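Rikine Building, Second Floor: Ceiling and Lighting Gallery

Oct 11, 2021

Gallery pages in this series cover one floor each. The ground floor (Negi) and the stairwell have their own pages. Entries follow the order of the survey sheet, and sheet numbers are given where they exist. Only one picture is included on this page. The entries without a picture are kept as text so that the numbering matches the sheet.

The floor was stripped back in January. The suspended ceiling tiles came out and the structure above was painted. Floor area is 620 square meters including the lower section on the street side. All work on the ceiling was done by Anen under a single contract.

Sheet 1. Paint
Two coats of flat white on the slab and beams. Flat paint was specified to limit glare from the tube fixtures. Touch-up paint is stored in the riser cupboard, bottom shelf. Use a roller on the slab and a brush at the beam edges.

Sheet 2. Services
Pipe runs were left exposed. Shutoff valves carry a tag with the riser number. Two tags on the north run were missing at the time of the survey and have been reordered.

Sheet 3. Main room
General lighting is fluorescent, fixed at ceiling level. The lower section has its own circuit and its own switch, mounted by the door. The two circuits are not linked, and switching off the main room leaves the pendants on.
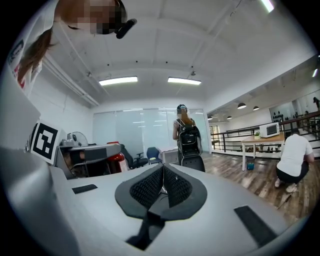 Main room ceiling, with beams, fluorescent fixtures and four dark dome pendants along the soffit. Frosted glass partition in the background.

The ceiling steps down at the soffit, and the pendants hang from the lower level in a row. They were chosen for the shape of the shade, which keeps light off the ceiling and puts it on the surface below. Shades are wiped with a dry cloth. Do not use spray cleaner near the lamp holder.

The partition is made of tall white frosted panels. It picks up reflections from the ceiling lights. A matte film was priced during the January work and left out of the contract. The item is listed under Later on the survey sheet, with no date set.

Sheet 4. Tubes
Replacement tubes are kept in the second floor store. Order when the stock falls to 5. Old tubes go in the marked carton and are collected with the building's electrical waste. Tubes are changed in pairs within a fixture, even when only one has failed. Write the change date on the end cap in pencil.

Sheet 5. Noise
Removing the tiles made the room louder. A reading of 38 decibels was taken with the room unoccupied and the ventilation on low. No reading has been taken during working hours. Acoustic panels between the beams are a possible fix, but the pipe runs limit the panel width and the sprinkler layout would need to be checked first. Also listed under Later.

Sheet 6. Access
Ladder work is allowed outside working hours. The key for the riser cupboard is held at the ground floor desk and must be signed for.

Previous page: Negi, ground floor
Next page: Stairwell and landings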